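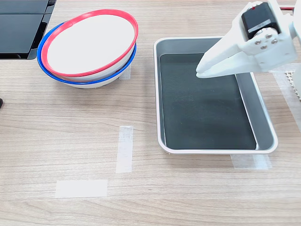
Dagim Gashaw has never liked the word "clearing." Clearing, he says, makes people think the job is over once the table has nothing on it, and the bowls end up in a heap beside the sink for someone else to sort out.

His objection is a fair place to begin. In this book, clearing means the whole trip a dish makes from the place where it was used to the place where it will be picked up next. Carrying is part of that trip. So are stacking, scraping, sorting by size and setting down.

Chapter 4
Bowls, Trays and the Clear Table

What this chapter covers

Chapter 3 dealt with laying a table for a small group. This chapter deals with the other end of the meal. You will learn how to nest bowls, how to choose and line a tray, and how to plan the order of work so that you don't cross the room more often than you need to. The last section looks at storage between meals and leads into Chapter 5, on washing.

You will need a table, two or more bowls of the same shape, and a flat tray with a rim. A metal tray is best for the exercises because you can hear when something slides on it.

4.1 Nesting

Two bowls nest when one sits inside the other. White bowls with a colored rim, one blue and one red for instance, are useful for practice. The color shows you at once how the upper bowl is sitting. When the band of the lower rim looks the same width all the way around, the upper bowl is level and centered. When the band is wide on one side and disappears on the other, the upper bowl has tipped.

A tilted pair will usually stand well enough on a table. Carrying it is another matter. Straighten the upper bowl before you lift, then take hold of the lower bowl with both hands. Never lift a stack by its top rim.

Bowls of different makes often nest badly even when they look alike. The slope of the wall matters more than the width of the mouth. Itziar Barroso, who ran the dining room at the Griseo guesthouse for 11 years, kept each make on its own shelf for this reason, and new staff were shown the shelves before they were shown the tables.

4.2 The tray and its lining

An unlined metal tray is noisy and slick. A dark, flat liner cut to fit the bottom solves both problems and shows crumbs clearly. The liner should lie flat and stop where the walls begin to slope. If it climbs the wall, trim it.

Rounded corners are easier to wipe than square ones. Run the cloth along the wall first and across the liner second — doing it the other way pushes crumbs back into the part you have just cleaned.

Set the tray down before you begin stacking, within easy reach but far enough from the bowls that you can turn each one in your hands. Keep the rim away from the table edge. A tray that sticks out gets bumped.

4.3 Order of work

Empty, scrape, nest, load, carry. Most breakages come from doing the third step before the second, when a spoon or a crust left in the lower bowl holds the upper one at an angle.

Before reading on, clear a table at home in your usual way and write down each trip you make. Keep the list. You will use it again in Exercise 2.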